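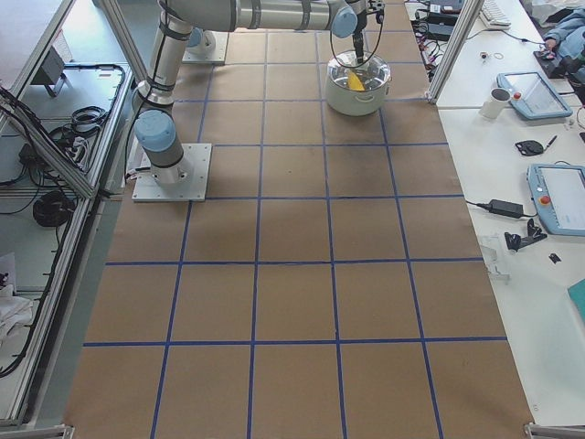
Lid task, arm over the pot, teach pendants on the side table.

Trodimley Robotics Club forum > Student projects > Skundel Challenge, household track
Thread: Lid removal, one arm or two?

swysocka
5 April 2023
Opening a thread so we stop splitting this between email and the lab notebook. The task as written in the Skundel rules: covered pot on a table, object inside, remove lid, take object out, set it on the table, put the lid back. Our object is the ear of corn. Time limit is 11 minutes per run, which is generous. The scoring penalizes lid drops far more heavily than slow runs.

Current state: the knob grasp works if the pot is where we think it is. With the pot shifted, the fingers close on the rim of the knob and the lid tilts before it lifts. I'd like to settle whether the second arm steadies the pot by a handle or stays parked.
Sławomir Wysocka

lui_k
Parked. Two arms means two base calibrations, and ours don't agree with each other. I measured the same tape corner from both bases last week and got different answers in x. Until that is fixed, any coordinated grasp is going to push the pot sideways.

gantrymouse
Disagree. The pot is light and the lid seal sticks a little. With one arm you lift the lid and the pot comes with it for the first few millimeters, then drops. I'd take a calibration error of a few millimeters at the handle over that. The handle is a loop, so there is slack in it.

lui_k
Slack in one direction. Close the fingers across the loop and there's none in the other.

gantrymouse
So don't close fully. Put the fingers on either side and leave them partly open. It only has to stop the pot from rising and rotating.

p_oduya
Partly open fingers won't stop it from rising. They will stop rotation. Two separate problems.

For the record, the tape grid is not a calibration target. It was laid by hand on kraft paper, and the paper has creases. Use it for putting the pot back in the same cell between trials and for nothing else. If lui_k's numbers came from a tape corner, I'd redo them with the pointed tool and a proper plate before blaming the bases.

lui_k
Fair. I'll redo it with the plate.

swysocka
Please do that before anyone edits the handle pose. Post raw values, not just the difference.

One more item: the cable at the wrist. On the long reach it forms a wide loop and it can get between the gripper and the lid. Reroute it with more ties along the forearm, but leave enough for the last joint to turn. We lost a session in December to a connector pulled by a cable that was tied too short.

gantrymouse
Rerouting today. Here is the start pose I'm proposing for the two-arm version. Right gripper comes down at the handle, left waits beside the pot and takes the knob second.
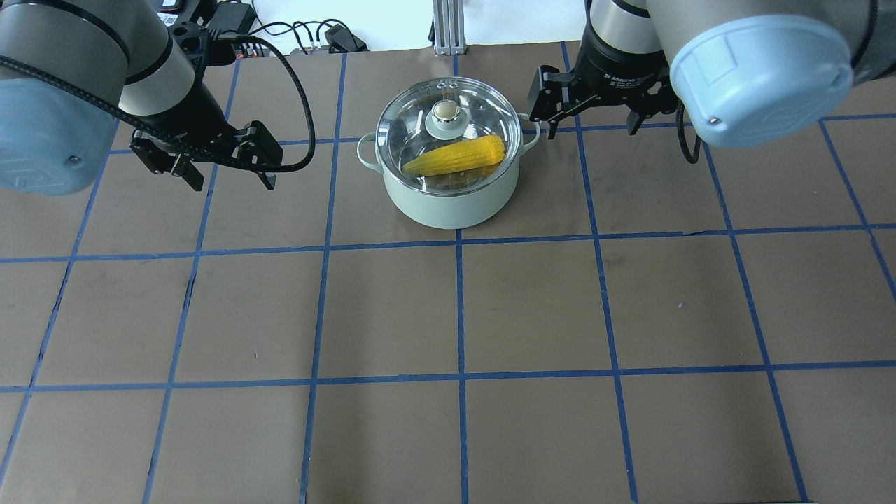
newbuild_tam
How many demonstrations do we need before training the lid policy?

p_oduya
Plan on 1,000 for the lid lift alone, with the pot position varied between trials. The Fernetti write-up from last season used 2,700 for the complete sequence, and their success rate on the put-back step was still poor.

newbuild_tam
Thanks. Does the put-back step get recorded separately?

p_oduya
Separate episodes, same file naming. Start each one with the lid already held.

lui_k
Plate results. Both bases touched off with the pointed tool, five touches each, raw values in the shared sheet. Most of the x error is gone. What remains is in z, second arm reads low. I suspect the base plate bolts, will check torque.

So I withdraw part of my objection. I still think the one-arm version should be our fallback, and it should be kept working.

gantrymouse
Agreed on the fallback. Not agreed that it should be what we enter with.

swysocka
Decision for now: two-arm version is the main branch, one-arm stays on its own branch and gets run once per session. We compare after 12 scored runs of each, same lid, same corn, pot moved to a new cell every run. Score sheet columns are lid drop, pot displacement, object out, lid back, time.

Someone keeps a hand near an emergency stop for every run, including the boring ones.

p_oduya
Can we add a column for knob contact offset? I can pull it from the wrist camera logs, so it costs no bench time.

swysocka
Add it.

lui_k
Bolts on the second base were under torque. Retightened, z needs to be measured again. Don't record anything on that arm until I post the new values.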